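4. Whole-body reaching with a shared posture planner

4.1 Why the arm cannot be planned alone

Most of our early failures came from treating the robot as an arm on a fixed post. The arm planner would find a lovely path to a shelf, the balance controller would then shift the hips to keep the feet flat, and by the time the hand arrived the shelf was no longer where the planner had left it. The Kodow planner, which we describe in this section, puts both problems into one. It chooses the hand path, the lean of the trunk and the bend of the knees together, and it does so quickly enough that we can afford to throw a plan away and start again whenever the camera gives us a better view.

The kitchen room at Ivcombe was a very good place to try this. It is small, the table and the refrigerator stand close to one another, and a humanoid that wants to use both has to turn and lean with very little floor to spare. 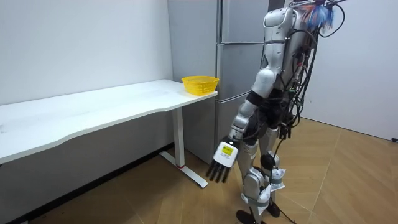
Each plan starts from a library of 2951 stored postures, all of them checked for balance and self-collision before the robot is switched on. A posture holds the joint angles, the support region under the feet, and a rough box showing where each hand can go without moving either foot. Given a target, the planner picks the nearest postures by hand position, discards those whose trunk would pass through a known surface, and joins what is left into a short graph. We were delighted by how far this simple step goes. On the test set of 259 targets, the graph was small enough to search in full every time, so we never needed to tune a heuristic.

The second stage smooths the path. Here we borrow the cost used in Clovelitz, our earlier controller for seated manipulation, and add two terms. One penalises fast changes in trunk lean, which upset the balance loop far more than arm motion does. The other keeps the head camera pointed at the target for as much of the path as possible. The two pull against each other when the target is high, and watching the smoother settle that argument by turning the trunk a little earlier was one of the real pleasures of this work.

4.2 High shelves and the idle arm

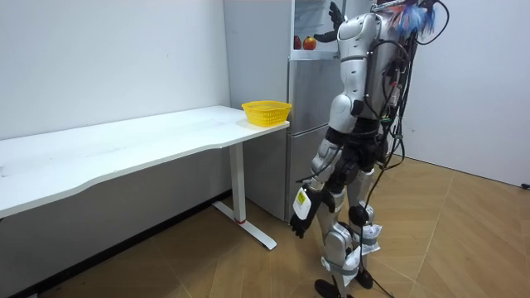

Reaching into a raised compartment is the hardest case for the planner, as the walls of the compartment leave the hand only a narrow way in. We represent the opening as a rectangular gate and ask that the wrist passes through it with the palm roughly level (Figure 2). The arm that is not reaching also matters. In the figure one arm is raised to the open upper compartment, where two apples rest on a shelf, while the other hangs low in front of the lower door. A low idle arm is cheap for balance, but it takes up room near the doors, so we include it in the collision check along with the legs. Leaving it out gave plans that looked fine for the reaching hand and were of no use to the rest of the robot.

Perception feeds this stage through the Dambrauskienė filter, a small module that merges object positions over several camera views and reports how much it trusts each one. If trust drops during the reach, the hand slows down and the planner is asked for a new final segment. The feet stay put during this replanning, and the trunk may move only within the support region already agreed.

Figure 2. Reaching posture at the upper compartment, with the trunk leaning towards the refrigerator and the second arm lowered.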